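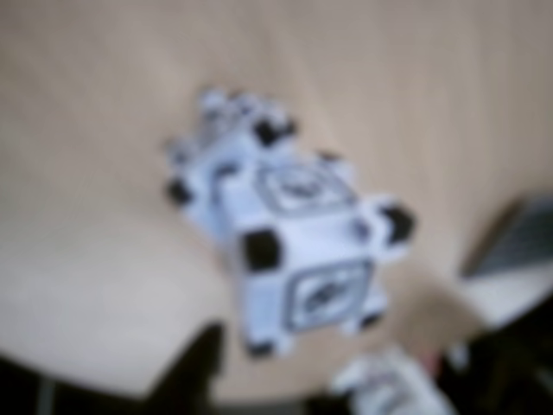 Posted by Uchenna Ojo, February 2026, in Faults and Failures

Forums > Small Arms > Bruso > Faults and Failures
New posts Search Members Log in

Arm drops cubes when the marker read goes bad

Uchenna Ojo wrote:
I run a Bruso arm on a stacking job with the white marker cubes. It worked fine for weeks. Now it lets go of a cube in mid-air, maybe twice an hour. The gripper opens fully, the cube falls, and the arm carries on to the next move as if it had placed it. One landed on my knuckles while I was reaching for the stop switch. They aren't heavy but the corners are hard.

The log shows "target lost" and then error 184 right before each drop. Supply voltage is steady. I have swapped the gripper cable and reflashed the controller. Same thing.

tijani_bench wrote:
184 on mine was always the gripper servo getting too hot and giving up. Check the current while it holds. What is your hold force set to?

Uchenna Ojo wrote:
Hold force is 300, the default in the Sanon profile. I logged servo temperature over a whole run and it never got near the limit.

marlow77 wrote:
Then it's vision. Your picture has two markers in it and I can't read either of them. If the software gets input like that during a carry, it loses the target, and some versions treat a lost target as "job done, open." That is a terrible default but it was in the October release. Look for release_on_lost in the config.

tijani_bench wrote:
I don't buy it. A blurry marker should stop the arm. If the gripper opens, something told it to open or it lost power. I would still put a meter on the servo line.

Uchenna Ojo wrote:
It was set to true. I never touched it, so it came that way. I've changed it to false and the arm now freezes with the cube still held, which I can live with. It doesn't explain why the read goes bad to begin with.

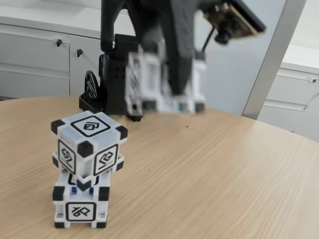 The carry speed is my next suspect. I raised it one step when I added the second layer, and the drops started that same week. I had blamed the printed markers, but the ones on the two stacked cubes are crisp, and the cube in the gripper is the one that smears. The top cube is sitting crooked on the lower one too, and I don't know if that's part of the same fault or a separate placing problem.

marlow77 wrote:
Could be the same. A late pose estimate gives you a wrong angle at placement. Shorten the exposure and put the speed back where it was. Change one at a time or you won't know which did it.

arketti_user wrote:
Check the camera mount as well. If the board is on the arm, it shakes with the arm. I had 4 screws on mine and one had backed out. Also, please don't reach in while it's moving. Freezing on a lost target is better than dropping, but mine started up again by itself once it could see the marker.

Uchenna Ojo wrote:
Screws were tight. Good point about the restart, I hadn't tested for that. I'll look for a setting that makes it wait for a reset.

tijani_bench wrote:
auto_resume, same section of the config. And I still think a gripper should never open on a vision error, whatever the setting says. That's a bug and it should be reported as one.

marlow77 wrote:
It was reported. They closed it as intended behavior. Some people run it over a bin and want it to let go.

tijani_bench wrote:
Then it should be off until you turn it on.

Uchenna Ojo wrote:
Update. Speed back down one step, exposure left alone, auto_resume off. 4 runs with no lost targets. I'll try the shorter exposure at the higher speed next and post the log.

Reply Watch thread Next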